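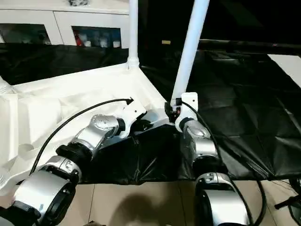 Bath salts may be prepared at home with coarse sea salt, baking soda, and a small quantity of fragrant oil. Serstead Household Advice recommends setting out all ingredients before opening the oil. Work on a table covered with cloth, as in the photograph, and shake the cloth outdoors when the batch is finished. Spilled salt draws moisture and will mark a varnished surface if left overnight.

Combine two cups of salt with half a cup of baking soda in a dry glass bowl. Add seven drops of oil, one at a time, stirring between drops. Lumps should be pressed out with the back of a spoon – a fork tends to leave them whole. Readers with sensitive skin should omit the oil.

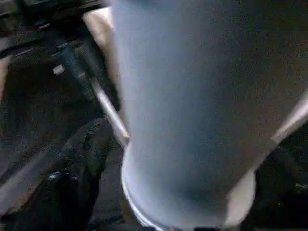 Rounded form in pale blue-grey, close view.

Spread the mixture on a tray and leave it uncovered for one night before filling jars. Jars must be fully dry, including the threads of the lid. Label each jar with the contents and the month of preparation; a batch made in June should be used by the end of the year.

Dried petals may be added, although they can clog a drain – a muslin bag tied over the faucet will hold them.

See also Leaflet 147, Storing Homemade Soap.

Last reviewed 2021-01-08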